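Skedell Drawer Organiser: my set-up guide
Part 4. Sorting the small stuff and coiling your cables
Last updated Thursday, May 19, 2016

By this point you should have the tray in the drawer with the dividers clicked home (if they still wobble, go back to Part 3 and push harder than feels polite). Now for the bit I enjoy, which is getting all the hooks, tubing, leads and general oddments out of that carrier bag and into places where you'll find them again.

You'll need:

- a clear table, the paler the better, so black bits and see-through bits both show up
- a small glass jar or two, washed and dried, labels off
- the strap ties from the Skedell bag (mine came with eight, yours may differ, Cao changed the packs in April)
- a soft dry cloth

Before you start

Tip the bag out gently. I did mine straight on to the table from a height the first time and spent the evening under the sofa with a torch.

Step 1. Pull out anything long and floppy first. Tubing, leads, string. Leave the hard little bits where they are for now.

Step 2. Lay tubing in a loose loop on the table. Loose is the word! Clear tubing especially will take a kink and keep it, and if you plan to use it for a pump or a fish tank later you'll be cross with yourself. Let it find its own size and tuck the end under.

Step 3. Put the jar down where you can reach it with both hands. I like to stand mine inside the loop of tubing, so neither of them wanders off while I'm busy.

Step 4. Try the awkward shapes against the jar before you commit. Straight things are easy, but a hook has to go in one way round or it jams across the neck, and then you're poking at it with a pencil. I hold it over the jar with both hands, one low and one high, and turn it until I can see which end wants to go first.

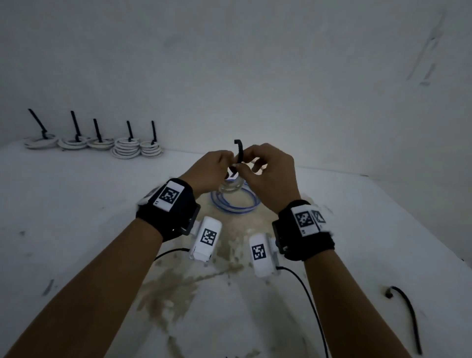

A reader wrote in to say that the jars are a waste of space in a shallow drawer, and that a flat tin with a hinged lid holds twice as many hooks and never rolls. Fair point about the rolling. The same reader keeps picture hooks and curtain hooks in separate tins and says mixing them is asking for trouble.

I've tried tins since and I do like them for flat things, washers and so on. I'm sticking with glass for hooks though, as I want to see what's in there without opening six lids. If your drawer is shallow, measure from the tray floor to the underside of the desk before you choose. A jar that stands proud by even a whisker will stop the drawer dead, and you'll be reaching in the back with a ruler to knock it over.

Note: my drawer is 500 mm wide and takes the standard tray with a little room down one side. If yours is narrower, leave out the end divider and stand the jars in the corner instead.

CAUTION: Don't put glass jars at the very front of the tray. They slide when you pull the drawer open with any enthusiasm. Back row, every time, and a bit of cloth under them if you've got it spare.

Cables

I used to do the elbow thing, you know, round the hand and elbow like a washing line. It looks smart for a day and then the cable comes out twisted like a telephone flex. What I do now is slower but I haven't had a tangle in ages.

Step 5. Unplug the cable from everything and wipe it along its length with the dry cloth. Ours were filthy. If there's a split in the outer cover or a bare patch anywhere, stop there and get rid of it, please don't tape it up and put it back in the drawer.

Step 6. Hold one end in your left hand and bring the cable round in loops about as wide as your palm. If a loop wants to flip over, let it. Roll the cable a little between finger and thumb as you go and it'll lie flat of its own accord.

Step 7. Stop when you've a short tail left. Don't wrap the tail round the middle, the tie does that job.

Step 8. Take a strap tie and pass it round all the loops together. Snug is fine, tight isn't. You should be able to slide a fingertip underneath.

Step 9. Hold the coil up by the tie and see whether the loops stay together. If one drops out, undo it and go round again, making sure you've caught the lot.

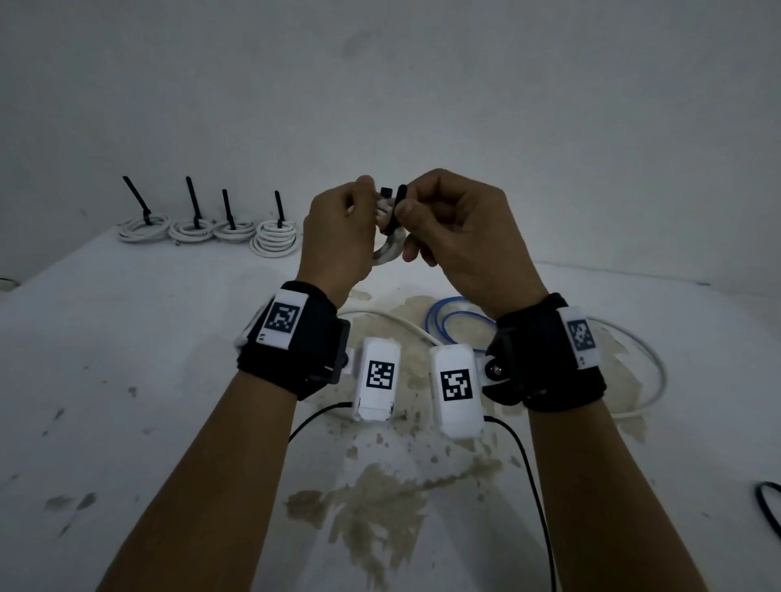

Step 10. Put the finished coil in the wide section of the tray, tie side up, so you can lift it out without disturbing its neighbours. Short leads go at the front. Anything you use less than once a month goes at the back, or better still in the Plallville box under the desk if you bought the two together (I did, it was on offer, I regret nothing).

Note: white cables all look the same once they're coiled. I write on a scrap of masking tape and fold it over the cable near the plug. "Printer". "Old phone". "No idea, keep till summer".

CAUTION: Never leave a cable coiled up while it's plugged in and running something heavy like a heater. Undo it fully first.

If it goes wrong

The coil springs open: your loops are too small. Make them wider and try again.

The tie won't hold: fluff in the fastening, usually. Pick it clean with a dry toothbrush. If it still won't grip, the Proko ones fit just as well, and they're the ones I buy when I run out.

The hook is stuck in the jar: tip the jar upside down over the cloth and turn it slowly. Please don't shake it. If it still won't budge, rotate the hook with a pencil until the straight end faces the neck.

The drawer won't shut: take the jars out, shut it, open it, put them back one by one. Part 5 covers the lid and the labels.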